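July, bench notebook, student project "Dranasness"
Entry by C. Kokkinos

Start 09:40. Bench 2, single arm, two-finger gripper, black fingers as fitted last time. Paper taped down again at the two rear corners after it crept during the long run. Same paper as before, brown. Do not swap it for the white roll. The segmentation threshold was set on brown and the white container vanishes against white.

Aim for the session: container pick and carry, then the first tries with the mug tree on the bench. Mugs are not part of this. The task sheet from the course asks for "one object carried past a fixed obstacle and set down within tolerance", and the tree is our fixed obstacle. Margaritis (the other team, named after their planner) are using a stack of books. Ours is harder to plan round but easier to see from overhead, at least in theory.

Homing took three goes. Joint 4 reported a following error twice. Power cycled, then fine. Logged it, but I have not looked into it. If it comes back, check the cable loop at the wrist first. There is more slack there than I would like, and at low carry heights it hangs beneath the wrist and may be tugging when the last joint turns.

Calibration: hand-eye run repeated with 30 poses. Residual slightly worse than the last entry, still inside what we agreed. The five worst poses were all at the far reach, so I dropped them and re-solved. Kept both solutions in the folder. The file ending in _b is the one loaded now.

Gripper settings
Force: low preset
Opening before approach: 52 mm
Approach speed: 30 per cent
Carry speed: as approach until further notice
Dwell after close: 240 ms

The dwell used to be shorter. With the shorter value the arm began to lift before the fingers had settled, and the container came up tilted. Lengthening it cured most of that. It costs very little time over a whole run.

Grasp choice. We argued about this at length last term and I want it written down properly. An outside grasp across two opposite flats is the obvious one for a hexagon, but it depends on knowing the rotation. If the estimate is out by more than a little, the fingers land on corners and the container spins as they close. The rim grasp, with the fingers reaching into the open top, is less fussy about rotation. The price is that it needs a better height estimate, because too deep and the fingers touch the base, too shallow and they slip off. At present I would rather fight with height than with rotation.

Carry tests ran from 10:30. Mug tree placed at the left of the paper with its long axis along the short side of the bench, post at the far end of the base. Container on the right.
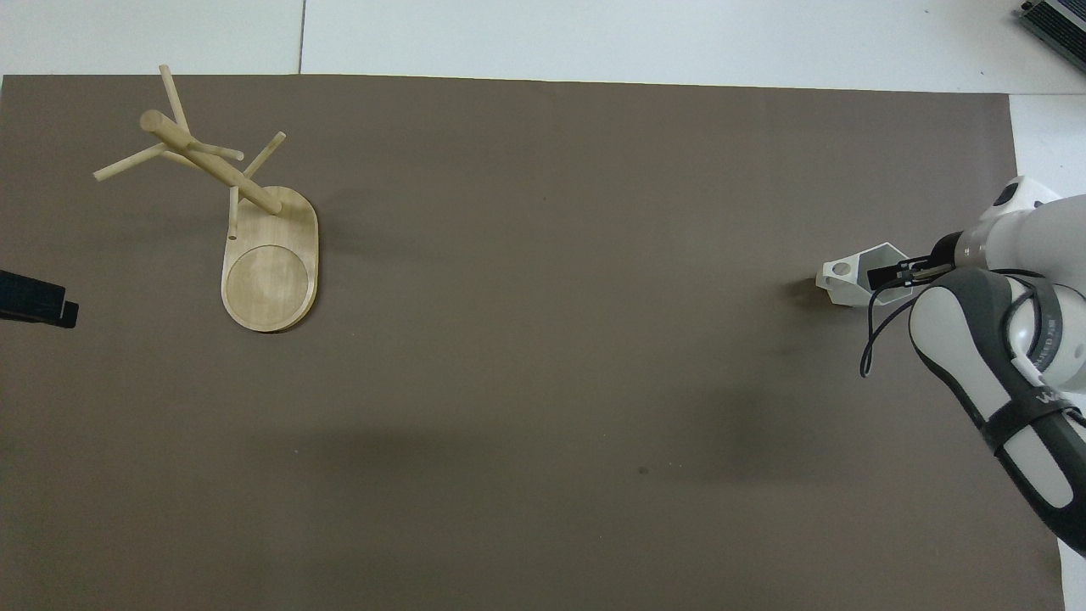
Container in rim grasp over the right of the paper, mug tree at left.

Notes on the tree as an obstacle. The collision model was a plain upright cylinder plus a flat box for the base. That is wrong in a way that matters. The pegs stick out from the post at several angles and none of them are inside the cylinder. The planner was happy to send the fingers through the space where a peg is. Caught it in the preview, not on the bench. I have made the cylinder wider for now so that it swallows the lot. This wastes a good deal of free space on the side nearest the arm, and two of the goal positions are now reported as unreachable. A proper mesh is the right answer. Whoever has the callipers, please bring them back.

The circular recess in the base also needs thought. If we stay with the course tolerance, the set-down target could be the recess instead of a mark on the paper. It would look good in the demonstration, but the path then has to come down beside the post and under the pegs. Not before the mesh is done.

Shadows. The arm throws a wide soft shadow on the paper and the container throws a darker one on its left. The detector boxed the container and its shadow together on several tries, which pushed the centre estimate to the left. Two things tried:

1. Raised the lower brightness limit. Worked for the container, lost the tree base in places where its own shadow falls beside it.
2. Took the detection image with the arm parked. Clean result, but we then have no check on the container once it is held.

Going with 2 for the pick and accepting no visual check during the carry. The finger position reading tells us whether something is between the fingers, and that will have to do. Feltska (the shared vision package) has a shadow option in the newer release. I do not want to change version this close to the course deadline.

Also: there is a small dark spot on the paper, toward the right of the clear area. The detector picked it up as a candidate object twice. Minimum area raised so that it is ignored. Cheaper than new paper.

Small round hole in one side of the container: I would like to use it as a rotation marker. It gives a direct reading of which way round the thing is, provided it faces a camera. From overhead it only shows at some angles, so it is no use alone. Could be combined with the corner fit. Low priority.

Timing for the full pick, carry and set-down is still well above what Mirnimari posted for the first round. I am not worried about it yet, as the low speed accounts for most of the gap. Speed goes up only when the tree model is right.

Stopped 12:15. Arm parked, controller left on for the afternoon group. Their settings are in their own profile, so please do not save over ours again.

To do
Mesh of the tree, pegs included. Measure peg angles by hand if the scan is poor.
Tie the wrist cable with a second clip and repeat homing.
Height estimate: compare depth reading on rim against depth on paper beside it.
Put back the two lost goal positions after the new model is in.
Write up the grasp comparison for the report, section 4. Half a page is enough.
Ask whether the set-down tolerance is measured from the centre or the nearest edge. The sheet does not say.

C.K.

Added 16:20: second clip fitted, homing clean on the first go. Once is not proof. Leave the to-do line open.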